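The snack tray
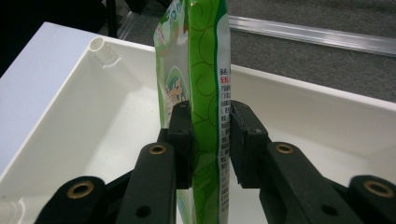 My neighbor disagrees with me about trays. Snacks should go in a deep basket, she says, all together, and then you put your hand in and take what you find, because it is only snacks and not a library. I listened politely. She has a basket like this near her front door, and at the bottom of it there are crackers from a birthday two years ago.

I still prefer a tray with walls. When I moved to Starkville I had one kitchen cabinet for all the dry food, and the bags were lying one over another. I was buying the same thing again and again. In March I took everything out and found four open bags of rice crackers, each one closed with a different rubber band. After that evening I started to put the bags standing up, like books, and I have not changed the system much.

The green bag is a good one for standing. It has a side fold, and I read that this part is called a gusset, a word I did not know before. If a bag has it, the bag can stand without help. The side is bright green with thin curling lines, and there is a white strip of small Chinese text along it. I turn the bags so that I see the big printing on the front, but for some bags the side is prettier and then I let it be.

The flat pillow bags are more difficult. They have no bottom, so they fall on the others. I tried bookends, and I tried an old letter holder from the office store on the road to Tinura Street, which was too narrow for anything except chocolate. Now I put the flat ones between two bags that stand well, and they stay in place until somebody eats one of the neighbors. Then I must arrange the row again — it takes less than a minute.

My rules are few. Open bags go on the left. Things for guests go on the right. Nothing lies on top, even if it is small. When the tray is full I do not buy more, and this is the rule I break most often, mainly when the shop has the seaweed flavor.

I paid 400 for my first tray when I was still living abroad, in the old money, and I carried it here in a suitcase with socks inside it. It is a little scratched now. I wash it with warm water and dish soap when I find crumbs in the corners, and I leave it by the window to dry before the bags go back.

Next I want to do the same with the tea, but the boxes have so many different heights that I keep postponing it.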